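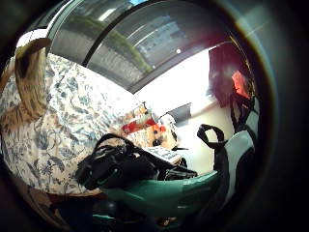

By the window, bright daylight

Achterberg Blackout Roller Shade, 60 x 64 inches
Reviewed by Snædís Egilsson
12 Jun 2026

I bought two of these last September, one for the bedroom and one for the room I work in. The bedroom faces east and the street light outside is close to the glass, so I wanted something darker than the cotton curtains that came with the apartment. I had looked at the Kemance cellular shade first, but it only came in widths that would have left a gap on each side.

Mounting took me most of an evening. The brackets are steel and feel solid. The screws in the bag are too short for plaster, so I used my own anchors. The instructions show an inside mount only. If you want an outside mount, you turn the brackets ninety degrees and ignore step four. Check that the roller is level before you tighten anything. Mine was off by a hair and the fabric crept to the left until I took it down and fixed it.

The fabric itself blocks light completely. What gets in comes around the edges, and with an inside mount there is a thin bright line down each side. I added the Hodum side channels to the bedroom shade, and those cut it down a lot. In the work room I left it alone.

The pull is a loop chain with a plastic clutch. It moves smoothly and stays where you stop it. The clutch on the bedroom shade started clicking in winter. I wrote to the store, Stusex, and they mailed a new one with no argument. It took nine days.

Cleaning is easy. I go over it with a dry cloth, and a damp one got coffee off the hem bar. The white has stayed white so far. There was a smell when I unrolled it, like a new shower curtain, and it was gone in under a week with the window open.

I paid $55 for each shade and the channels were extra. For that price I would have liked longer screws and a metal clutch. I would still buy the same size again for the bedroom. For a kitchen or living room I would get the light-filtering version, as this one is either dark or rolled up, with not much use in between.

Four out of five.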